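# The little kitchen on the white table

I've been meaning to put up a gallery of the play kitchen things since October, and it's 2020-01-21, so you can see how well that went. My photo folder is up to 2,839 pictures and most of them are sunsets, so I figured something with a bit more color in it wouldn't hurt!

Some background for anyone new to these pages. I collect pretend kitchens. I don't mean the big stand-up ones with the sink and the fake faucet (I had one of those, a Kilex, and it ate half the hallway), I mean the small stuff – plates, bowls, strainers, food you can squeeze, food you can't. I started with a shoebox of it from a secondhand place called Gremard, paid 8 dollars for the lot, and spent a whole evening washing everything in the real sink with real dish soap. I've been hooked ever since.

What I like best is laying it out. A white tabletop is perfect for that, the colors just jump at you, and you find out fast which greens get along and which ones don't. Red is easy. Red goes with anything. Pale green is the one I go back and forth on, and I've got strong feelings about a pale green bowl next to a pale green colander (I'm for it, mostly).

So, a table laid for a lunch that's heavy on the ketchup: 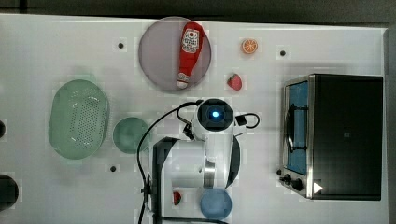

Ketchup gets the plate all to itself, and the orange slice and the strawberry have to make do with the bare table. 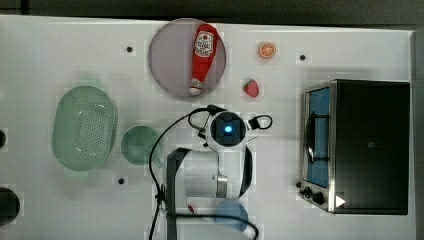

Black toaster oven on the right, with a bit of blue behind the glass. I'm a sucker for a toaster oven in any size. 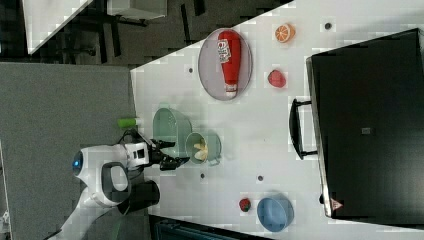 Banana pieces in the little pale green cup, right beside the colander. The light blue bowl is tilted over to one side.

I get asked a lot where to start if you want to put together a set like this for a kid, or for yourself (no judgment, obviously, look who you're talking to). My answer is always dishes first. Everybody runs straight for the food, and then you've got a heap of plastic vegetables and nowhere to serve them. Get a plate, two bowls of different sizes and one thing with holes in it. Kids love a thing with holes in it. Mine used to be a pasta strainer, a hat and a bathtub toy all in one week, and it came through fine.

Then do the food, and go for shapes you can tell apart from across the room. An orange slice beats a whole orange every time – a whole orange is just a ball, and it rolls under the couch like one. Strawberries are great because the leafy top gives them away. Ketchup is a must. I've seen play sets with 120 pieces in the box and not one condiment, and I don't understand who's eating those dinners.

I'd skip the giant sets anyway. The Kimitz one I bought had great bread and terrible everything else, and I ended up keeping 10 pieces and passing on the rest. The Ông noodle set was the other way around: small box, five things in it, and I still have every single one. The soup bowl from that set is holding paper clips on my desk right now.

For cleaning, warm water and a drop of dish soap, then air dry on a towel. Don't put the squeeze bottles in the dishwasher. I did that once and the cap never sat straight again. Labels are the other weak spot, so wipe around them and leave the printed part alone if you can stand to.

Next gallery will be pots and pans, I think, once I've tracked down the lid to the yellow one. If you've got a spare lid, any color, send me a note through the guestbook and I'll trade you a fried egg for it. I have four fried eggs.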